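Part 3: Getting your desk ready and plugging everything in

Right, you've read the bit about choosing a computer (or you've skipped it, which is fine, my sister did too). Now we get to the desk. I wrote this guide for the folks at the Grorville library who kept asking me the same things at the front counter, and then Tuulikki Juntunen over in Mummont asked if her seniors' group could have it as well, so it's grown a bit!

Before you start, clear the desk right off. Mugs, mail, the lot. You'll want room to turn things around while you find the ports.

1. Put the monitor at the back of the desk, centred on where you'll be sitting. Don't plug it in yet.

2. Set the computer itself on the floor or off to one side. Leave a hand's width behind it for air. If you've got carpet, pop a board underneath, the fluff gets in otherwise.

3. Find your power bar and leave it switched off. Mine is the eight-outlet kind and I've filled every one of them, so buy bigger than you reckon you'll need.

CAUTION: Never run the power bar off another power bar. I know it's tempting when the wall outlet is behind the bookcase. Move the bookcase.

4. Plug the monitor cable into the computer first, then into the monitor. If it has little screws on the ends, finger-tight is plenty.

5. Now the keyboard. Lay it wherever it's handy for the moment, and run its cable to one of the USB ports on the back of the computer. Save the front ports for memory sticks and your camera. We'll straighten it up in step 8.

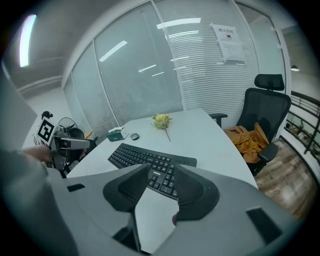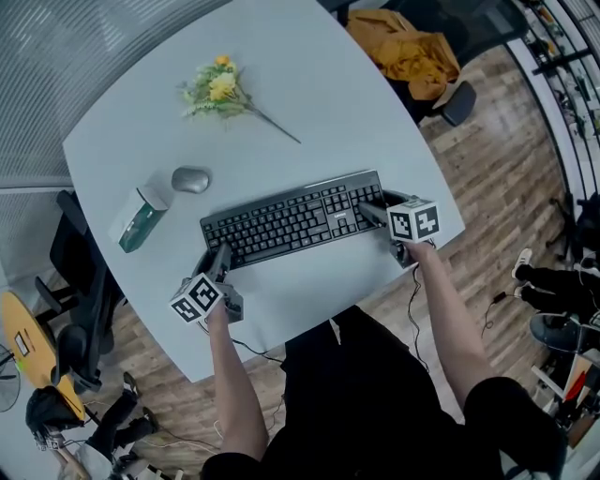

Keyboard on the table.

6. Plug in the mouse the same way. Left-handed? Put it on the left and leave the settings alone until Part 5, where I go through swapping the buttons (and swapping them back, when you change your mind).

7. Switch on the power bar, then the monitor, then the computer. Give it a few minutes the first time, it has a lot of thinking to do.

8. Sit down properly and pull the keyboard square in front of you. Line up your belly button with the G and H keys, and forget about the number pad when you're judging the middle. Your elbows should hang by your sides and your wrists should be more or less flat. If your shoulders creep up, raise the chair and find something for your feet. A phone book is perfect, if you've still got one!

NOTE: Those flip-out feet under the back of most keyboards? I leave them folded. They tip your wrists back, and mine were sore for a whole winter before I worked that out.

9. Type a line in any program you like. If nothing comes up, pull the USB plug out, try the next port along and wait a moment.

NOTE: Wireless keyboard? Skip the cable business in step 5 and put the little receiver in a front port instead. Check the batteries are in the right way around. I've driven out to someone's place for that one.

Part 4 covers the printer, so put the kettle on first.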